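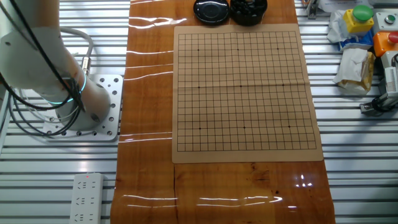
Paper board, proper wood

Quick one, I've got ten minutes before the bus. May 11, 2018 and I am still learning Go, still losing, still going on about the board.

A few of you asked what we play on. A sheet. Thin, tan, grid printed on it in black, folds up and goes in a bag. It has the creases to prove it. I lay it on the long varnished plank, the orangey-brown one, becuase I like the grain round the edges and the sheet looks a bit lost on anything else.

Downsides of the plank. It's shiny. Very. Overhead lights go straight into it and if you sit on the wrong side you're squinting by the opening. Also there's a seam running through it, which bothers Samir and doesn't bother me.

Why not a real board? Went round Trolmont in April, looked at one, lovely thick thing, 742. Put it back. The sheet is fine.
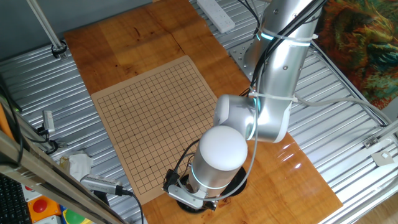
Flattening it, then. I've tried a night under the big dictionary (good), rolling it against the fold (no, made it worse) and just ignoring it (mostly this). The creases are soft now anyway. Stones don't slide, or not enough to argue about. Don't iron it. I know someone will ask.

Game notes, short becuase there's not much to be proud of. Played 173 moves against Billell last week and resigned. Two groups dead in the same corner, should of seen it. I keep starting on the star points out of habit and then having no plan whatsoever. Going to try smaller openings, maybe half the board, until I stop panicking.

Still nothing back from Wustard about the spare stones. Will ring them. Again.

Right, comments from the last post, copied up here as the box was playing up.
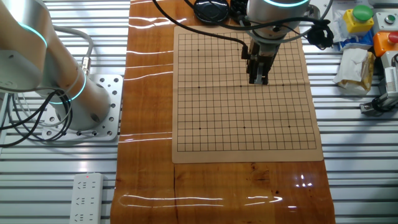
Hazem Ait Ali writes that paper is fine for years if you turn it over and fold it the other way now and then, and that I should stop worrying about the crease and start worrying about my corners. Fair. He also wants a rematch. Bus is here, more next time.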